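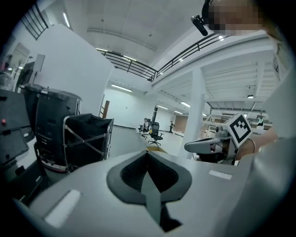
How to Budget for Hand-Held Gripper Recording Stations

August 29, 2018

This page covers planning and pricing a small demonstration recording area: two hand-held grippers per operator, headsets, storage and floor space. It assumes the robot arms are bought under a separate budget. Prices are in US dollars before tax and freight, and come from our last round of orders at Farnirside.

Before you start

Have the task list in hand. A list that calls for folding, sorting or loading needs two grippers per operator. A list limited to single-object pick and place can be run with one, and the second set can wait for the next budget year.

Measure the floor. A station under a mezzanine is workable, but check the clearance to the lowest beam against your tallest operator with both arms raised. Check the light as well. Markers on the grippers have to be read from changing angles, and a ceiling fixture directly overhead can wash out a glossy print. Order matte.

Step 1. Price the grippers as pairs

The Tritametti hand unit was quoted to us at $1,176 per pair, with fingers fitted. The Stavov unit was $759 per pair without fingers, and a finger set added $200. Compare the two only after adding fingers, cables and one spare trigger assembly. On our sheet the gap closed to less than the price of a case.

Ask each vendor whether a left unit can be bought alone. If it can't, a single broken body costs you a pair.

Step 2. Add the consumables

Marker cubes, finger pads and printed labels wear out on different schedules. Put them on one line, reviewed monthly. Cubes get knocked against table edges and each other. Hold one spare for every unit in use, already printed and checked for size.

Step 3. Add communications

Operators have both hands occupied, so a headset with a boom microphone is a required item. Buy the same model for everyone. Replacement ear pads and microphone covers should be ordered with the headsets, one set per operator.

Step 4. Budget for the props and their transport

This line is the one most often left at zero. Household tasks need household objects, and the objects need bins, carts and a place to stand between sessions. We spent $435 on storage for the first two stations. Lidded bins stack. Fabric carts on folding frames move easily but sag when loaded, so keep heavy props out of them.

Reserve cart parking on the floor plan before you mark walkways. People will cross the area during recording, and the walkway has to remain clear of both carts and chairs.

Step 5. Set the spares rate

Farías, our integrator, recommended one spare pair for every four in service. With fewer than four pairs, buy one spare anyway. Lead time on replacement bodies was longer than on complete units in both quotes.

Step 6. Schedule the orders

Place gripper orders first, then headsets, then storage. Furniture can be ordered last if tables are already on site. Avoid deliveries in December: receiving is short-staffed and the acceptance window starts on the delivery date, opened or not.

Acceptance check

Open and close each gripper through its full travel. Confirm that the fingers meet squarely. Mount the cube, measure the printed marker with calipers and record the value against the serial number. Return any unit with play in the finger joint before the window closes.

Related pages: Station floor plan template; Marker printing settings; Spares log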